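July, notebook, second half of the month

Picking this up mid-job because I let the last three entries slide and now I'm reconstructing from sticky notes. Subject is still the reed organ, the Mansilla one, and whether we re-tongue the bad reeds or go hunting for donors. Spoiler for anyone skimming: still undecided, but I know a lot more about the bellows than I did.

Where things stand. The case is apart and stacked along the back wall of the shop, keys out and numbered in pencil on the underside (numbering starts from the bass end, please, we had that mix-up on the Vedbridge instrument and I am not doing it twice). The action came out easier than I feared. The stop rods were stiff with old grease, the brown varnishy kind, and I got them moving with naphtha and a lot of patience. One rod has a bend near the knob that somebody has clearly tried to straighten in a vise, because there are jaw marks on both sides. I'm leaving it. It works, and any more bending and I think it snaps.

Bellows. I'd written "cloth looks OK" in the first entry and I take it back completely. Held a lamp behind the exhauster in the dark and it looked like a night sky. Every fold is pinholed, and the corners are worn right through to the hinge. So it's a full re-cover, both exhausters and the reservoir. I steamed the old cloth off one board this morning and the glue underneath was hide glue all the way, lovely to work with, it just let go. The second board was a different story! Somebody's been in there with contact cement, and it came off in crumbs with a card scraper and took most of the morning plus my good mood.

Measurements are on the loose sheet taped inside the cover, so I won't copy them all out. The one that matters: the reservoir board is 468 mm on the long side, and the new cloth has to be cut with the weave running that way or it puckers when it folds. Ask me how I know. (Vedbridge again.)

Ordered cloth from Miltero, the thinner of the two rubberized ones. They only sell it by the full width so we'll have plenty left over, and I'd like the leftover rolled on a tube this time, not folded into a drawer. A crease in that stuff is a leak waiting for a place to happen.

Springs: both reservoir springs are fine. Cleaned the rust off with steel wool, wiped with a little oil, and hung them on the nail by the door. If they're gone when you read this, please put them back.

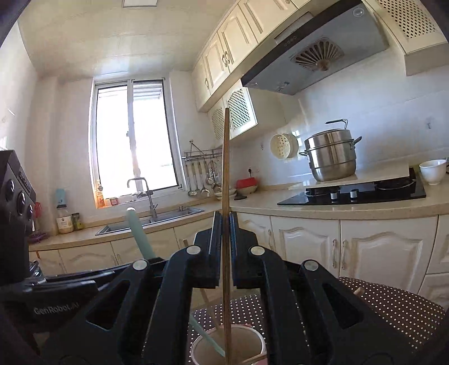

Telma Painemal read the page up to this point and wrote in the margin that I'm being too hard on the thicker cloth. Her view is that the thin stuff is right for the exhausters, where it has to move fast, but the reservoir sits under spring tension all its life and she'd go heavier there. She re-covered one at Pistcombe with the heavy cloth and says it was stiff as a boot for the first month and has held wind beautifully ever since. She also wants to know if I've checked the flap valves yet or if I'm just admiring the reeds.

Okay, fair on both counts! I had not checked the flap valves. I have now. Two of the leather strips are curled up at the ends like old bacon and wouldn't seal against anything, and the rest are dry but flat. I'm replacing the lot while we're in there. As for the heavy cloth, I'm coming around to it. My worry was foot effort, because the owner isn't a big person and likes to play for an hour at a stretch, but the reservoir isn't the part your feet are fighting, so I think Telma's right and I was muddling two things together. Will add a length of heavy to the Miltero order if it hasn't shipped.

Now the reeds, which is what I sat down to write about in the first place. I pulled them all with the hook, one at a time, and laid them in the egg-carton trays in order. Most of them only needed brushing. Dust under the tongue, a bit of green on the brass, one with a dead moth wedged in so neatly it had turned into a mute. Brushed from the rivet toward the tip, always that direction, never sideways.

The bad ones are in the tenor. One tongue is cracked at the rivet and buzzes if you so much as breathe at it. The one above it has been filed by someone in a hurry, deep scratches right across, and it's sharp and getting sharper every time I test it, and I don't love that. I tried a tiny scrape near the base of a healthy neighbor to check my hand was still in, brought it down a hair, stopped there. Tuning the rest can wait until there's real wind under it. Bench pressure and bellows pressure never agree, and I've chased my tail over that before.

Serial number, finally: 2118, stamped on the back of the reed pan where you only find it with the pan out. That should help with the donor search. Mansilla seems to think there's a parts organ in a barn near them from the same maker, and if the number is anywhere close I'd take reeds from it over re-tonguing any day. Same brass, same voicing, and I keep my eyesight. I've left a message.

Costs so far, for whoever does the invoice: I told them to expect nearly 800 all in and I think we can still land under that if the donor reeds work out. If I have to re-tongue, we can't, and I'd better call before I start.

Left for next session:
Soak and strip the last exhauster board.
Cut valve leather, smooth side to the wood.
Mix fresh hide glue, the pot in there now smells like a pond.
Find out who has my reed hook.
Test the pallet springs with the little scale and write the numbers down on the loose sheet this time.

4:40 pm, glue pot off, clamps stay on the left board overnight.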